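Chapter 4
Cabling a Small Office

By the end of this chapter you should be able to:
explain what a switch does and where it sits in an office network
choose a suitable grade of cable for a given run
plan the route of a cable through a building
label both ends of a cable so that another person can follow your work

4.1 Why cable still matters

Most people who work in an office think of the network as something in the air. They open a laptop, the laptop finds the wireless signal, and work begins. The wireless access point on the ceiling is itself joined to the rest of the network by a cable, and so are the printers, the desk phones and very often the door locks. When that cabling is poor, everything that depends on it is poor as well.

Cabling also lasts longer than the equipment it serves. A firm may change its computers every few years and leave the same cable in the walls for twenty. Mistakes made on the day of installation stay in the building, and they are expensive to put right once the ceiling tiles are back and the desks are full. 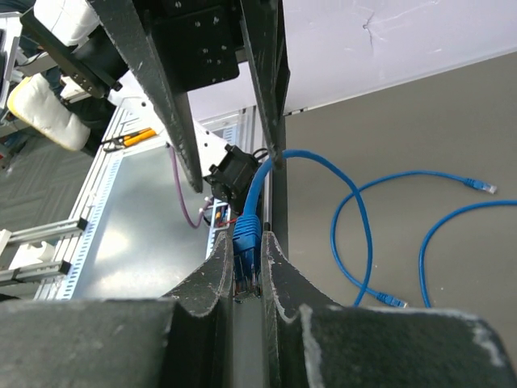 The cable used in almost all offices is twisted pair. It holds eight thin copper wires, arranged as four pairs, and each pair is twisted along its whole length. The twisting reduces the interference that one pair causes in the next. At each end of a patch lead is a plug with eight contacts, commonly called an RJ45. The plug has a small plastic latch that holds it in the socket. Latches snap easily, and a lead with a broken latch should be thrown away, even if it still seems to work.

A run of twisted pair should be no longer than 100 metres from end to end, including the patch leads. Leave some slack at both ends, but do not leave large coils above the ceiling. They take up space and make later work harder.

4.2 The case we shall follow

Throughout this chapter we shall return to one firm. Heveck is a seed merchant in the market town of Fistirham. It has 2 floors, a warehouse at the back, and 121 network sockets to be wired. The work is planned for November, when trade is slow. The firm has set aside one cupboard on the ground floor for the rack.

Before any cable is ordered, the installer walks the building with a floor plan. Each socket is marked and given a number, and the route from each one back to the cupboard is measured along the walls and ceilings, never in a straight line across the plan.

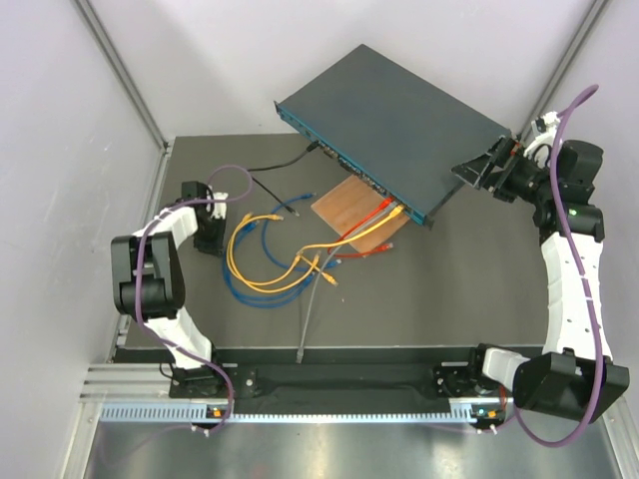
A switch passes data between the devices plugged into it. It reads the address on each piece of data and sends it out through the correct port. Switches made for racks come in standard widths and are fixed to the rack posts with screws. Leave room in front for the leads to bend gently, and check which way the air flows before choosing a position.

Activity 4.1

Draw a plan of one floor of a building you know well. Mark where you would put the rack and at least six sockets. Measure or estimate each route, then add up the total length of cable needed. Cable is sold in boxes, so write down how many boxes you would order and how much would be left over.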